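L'atelier peinture de la rue Tolance rouvre mercredi, et il y a du rangement à faire

Bon, je vous l'avais promis dans le dernier billet, alors je m'y colle : l'atelier peinture du mercredi reprend, au même endroit, à 18 h, et cette fois on commence par mettre de l'ordre dans le matériel.
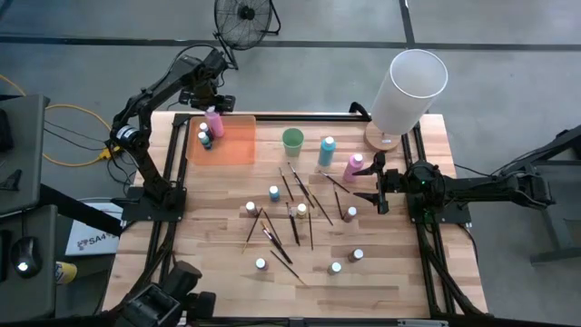 Moi je veux bien ranger, mais si on remet encore les pinceaux avec les flacons dans la même caisse, dans un mois on aura tout à refaire, m'a répondu une habituée dès que j'ai annoncé la chose, et elle ajoutait que les petits pots devraient avoir leur boîte à eux, avec un couvercle qui ferme. Je note, je note ! C'est d'ailleurs à peu près ce que tout le monde demande depuis le printemps, et je suis la première à avoir traîné des pieds.

Pour ceux qui débarquent, je reprends un peu. L'atelier existe depuis 6 ans, il se tient dans l'arrière-salle de la maison Guerra, à deux pas de l'ancienne mercerie, et on y vient avec ou sans niveau (moi j'ai commencé en ne sachant pas tenir un pinceau, c'est dire). On avait arrêté avant l'été pour les travaux du couloir, et puis les travaux ont duré, comme toujours les travaux. La peinture du couloir est finie, la porte ferme de nouveau, et on a récupéré la clé la semaine dernière.

Et donc j'ai ressorti le matériel. Quel plaisir, et quelle pagaille ! Les pinceaux partent dans tous les sens, les petits pots à couvercle blanc se sont glissés au milieu, et les grands flacons, eux, tiennent debout à peu près bien. J'ai retrouvé nos roses, que je croyais perdus, et le bleu clair que tout le monde s'arrache dès qu'il y a un ciel à faire. Le petit pot jaune est là aussi. Je l'ai cherché tout l'hiver, celui-là, et j'avais même accusé le groupe du samedi, à qui je présente mes excuses les plus plates.

Le plateau orange, on le garde pour les flacons. J'ai essayé plusieurs choses à la maison et je n'ai rien trouvé de mieux : les bouteilles se tiennent entre elles, on le soulève à deux mains et hop, tout passe sur l'étagère d'un coup. Seulement, il faudrait que tous les flacons y reviennent en fin de séance, y compris ceux qu'on a emportés « juste une minute » à l'autre bout de la table. Vous vous reconnaîtrez.

Le gobelet vert a déclenché un vrai débat sur notre liste de discussion, avec deux camps qui ne se parlaient presque plus. D'un côté, ceux qui veulent y mettre l'eau. De l'autre, ceux qui veulent y ranger les pinceaux, poils en l'air. J'ai tranché comme j'ai pu : le gobelet servira aux pinceaux, et pour l'eau chacun apporte son bocal de confiture, rincé s'il vous plaît (l'an dernier on a eu de l'abricot dans un coucher de soleil, et ça se voyait). Si ça ne marche pas, on en reparlera, je ne suis pas butée.

Pour les petits pots, je propose d'ouvrir tout le monde mercredi et de faire le tri ensemble. Il y en a dont la couleur est facile à deviner et d'autres qui tirent vers le crème ou le brun, où je ne me risque pas à donner un nom sans avoir fait un essai sur papier. On fera donc un nuancier, une touche par pot, avec le nom écrit à côté au crayon gras. Ce sera collé à l'intérieur de la porte du placard. Si vous avez une jolie écriture, dénoncez-vous, la mienne est illisible, même pour moi.

Côté pinceaux, même régime : on les passe tous en revue. Ceux qui perdent leurs poils quittent l'aquarelle et partent au collage, où ils rendront encore des services pendant des années. Les autres, on les lave au savon de Marseille, on les reforme entre les doigts et on les laisse sécher à plat sur un torchon avant de les mettre au gobelet. Je sais que certains les posent directement à la verticale quand ils sont encore mouillés, et je sais aussi que certains ne supportent pas qu'on le leur dise, alors je l'écris et comme ça je n'aurai à le dire à personne.

La lampe à abat-jour blanc reste dans son coin. On avait parlé de la changer pour quelque chose de plus puissant, et puis à l'usage on s'est aperçus qu'on l'aimait bien. Elle adoucit tout, surtout en novembre, quand il fait nuit avant même qu'on ait sorti les feuilles. Pour les travaux fins, miniatures, lettrages et compagnie, apportez une petite lampe à pince si vous en avez une, il y a assez de prises depuis les travaux.

Parlons un peu d'argent, ça ira vite. La tombola de juin a rapporté 106 euros tout ronds une fois les lots payés, et je vous remercie encore d'avoir acheté des billets pour gagner un jambon que la moitié d'entre vous ne mange pas. La somme ira au papier. On en consomme énormément, et le bloc qu'on prenait jusqu'ici gondolait dès la deuxième couche. J'ai demandé des échantillons chez Busley, la papeterie du marché couvert, qui nous fait un prix quand on commande en groupe. J'en ai reçu deux grammages et on les testera mercredi. J'ai ma préférence, mais je me tais pour ne pas influencer le vote !

Le tarif ne bouge pas : 4 euros la séance, peinture comprise, et la première est offerte à ceux qui veulent voir avant de se décider. On peut payer au trimestre si on préfère, c'est plus simple pour moi, mais je ne force personne.

Le programme, enfin, parce qu'on me le réclame. Après le rangement, on attaque les natures mortes avec les moyens du bord : des poires, un pichet, un torchon froissé. J'aimerais ensuite qu'on passe deux ou trois séances sur les mélanges, et en particulier sur les roses, puisqu'on en a. Un peu de bleu dans du rose, un peu de jaune dans du rose, on croit savoir ce que ça donne et on se trompe une fois sur deux (je parle pour moi, hein). Vers la fin du trimestre, on préparera l'accrochage chez Dakum, le café de la place, qui nous prête de nouveau son mur du fond. Petits formats uniquement cette année, le mur a rétréci depuis qu'ils ont installé une banquette.

Ah, et la question qui revient sans arrêt : oui, les enfants peuvent venir, à partir de l'âge où ils savent reboucher un pot. Je ne plaisante qu'à moitié. Un pot mal fermé, c'est un pot à jeter la semaine suivante, et les adultes n'ont pas de leçon à donner là-dessus. Les plus jeunes viennent accompagnés, et il faut compter une blouse ou une vieille chemise par personne. J'en ai trois de secours, toutes très larges.

Le code du cadenas du placard a changé, c'est maintenant 3892 à l'envers, les anciens comprendront et les nouveaux me demanderont sur place. Les sacs vont au vestiaire et pas sous la table, on s'y prend les pieds.

Si vous avez chez vous des boîtes à biscuits en métal, des grandes, avec le couvercle, je les prends toutes. Même cabossées, même avec des chatons dessus. Il m'en faudrait une pour les petits pots, une pour les crayons et une pour tout ce qu'on ne sait jamais où mettre, les gommes, les pinces, les bouts d'éponge. Des vieux torchons aussi, tant que vous y êtes.

On ouvre la porte un quart d'heure avant pour ceux qui veulent aider à installer. Entrée par la cour, sonnette du bas, et sonnez deux fois, elle ne marche jamais du premier coup. Pour vous inscrire, un mot dans les commentaires suffit, ou passez directement, il restera bien un tabouret.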